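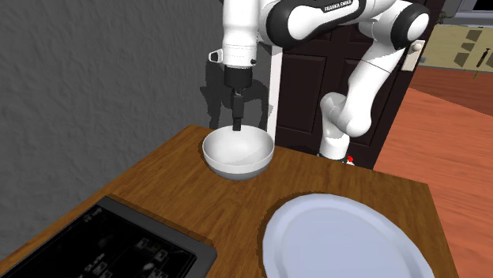 Page 15

Growing Beans in Poor Soil: What We Tried and What Happened
Project report, Mesa site group

We wanted to know if compost helps bush beans more than store fertilizer does. Most of the yards near Mesa have hard clay and people give up on it. One old garden pamphlet from 1941 says to dig in leaves every fall and leave it alone. So that was our starting point.

Set up

Three beds, same sun, same seed (Okivora, a bush type). Bed A got nothing. Bed B got leaf compost, Bed C got Trisar granules mixed in per the bag. 200 seeds in each of B and C, and 200 in A too. Planted in April. Watered at 7 a.m. by hand, drip line after the second week when we finally got the fittings.

Problems. The clay crusted over in Bed A and a lot of seedlings never broke thru. We should of covered it with straw. Also birds. Put netting up late, so the early counts for all three beds are probably low.

Results

Bed A: 15 pounds of beans for the whole season. Small pods, yellow lower leaves by June. Bed C came up first and looked best for a month, then dropped a lot of flowers when it got hot. Bed B was slow. It kept flowering into July though and gave the most by weight. The soil in B was also way easier to dig at the end, you could push a trowel in with one hand.

We did a jar test on the soil (shake with water, let it settle). Still mostly clay in all three beds. Compost doesnt change that in one season, it just holds the clumps apart.

Cost

Leaves were free. The granules were the biggest expense after the netting. Hauling took two trips.

What we would change

Net on day one. Straw on every bed. Weigh the beans the same day they get picked, because some sat overnight and dried out a little. We also want a fourth bed with half compost and half granules. The Özkan method from our reading uses a bean and squash mix, no time for that this year.

Soil notes and the watering log are in the appendix.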